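September, evening. Dindo notebook, finger pads and snack packing

Picking this up after tea, so forgive the handwriting if anyone is reading the paper copy. Pongsak asked me to put down what we changed on the hand-held grippers before I forget it, and I've already forgotten a bit, so he had a point.

The old pads were too hard. They held a can well enough, but a snack packet would slide out as soon as you tilted your wrist, and if you squeezed to stop it you could hear the biscuits going. I cut a new set from the softer sheet in the Prusteck drawer (the one with the torn label, second from the top) and glued them on with the contact stuff. Napaporn reckons I should have scuffed the fingers first. She's probably right, and if a corner lifts I'll do it her way.

While I had the tools apart I went over the pivot screws as well. Three were looser than I'd like. I gave each one a dab of threadlocker, the weak blue kind, and worked the linkage back and forth by hand until it felt smooth again. Please don't go tightening them further, anyone! They want to be snug and no more, otherwise the trigger gets heavy and your hand is sore after an hour — mine certainly was last time.

For the trial we're sticking to plain household packing: pick things up from the tablecloth, put them in the open box, take them out, start again. I like the soft wrapped bakery things for this. They're awkward in just the way real shopping is awkward, all air at one end and something squashy at the other. Napaporn takes the notes and Pongsak calls out the next item, mostly so that I don't get comfortable and do them in the same order every time.

Grip high on the crimp and the packet swings. Grip about a third of the way down, with the pads flat across the front and back, and it behaves much better.

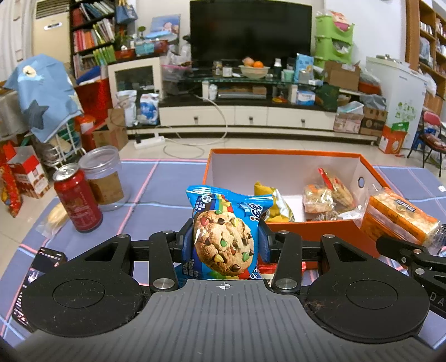

Two hands in one small box is still a squeeze. The housings want the same bit of air, and I keep lifting my left elbow to make room, which makes the tip come in crooked. A wider box would be cheating, I think, so I'd sooner practise with this one and see if a slimmer housing is worth printing. Pongsak has a sketch that takes 4 mm off each side. I haven't checked it clears the bearings.

Still to do: blow the fluff off the housings, weigh out a 70 gram test bag, and ask at Klinhom whether they have any more of that sheet in the same colour.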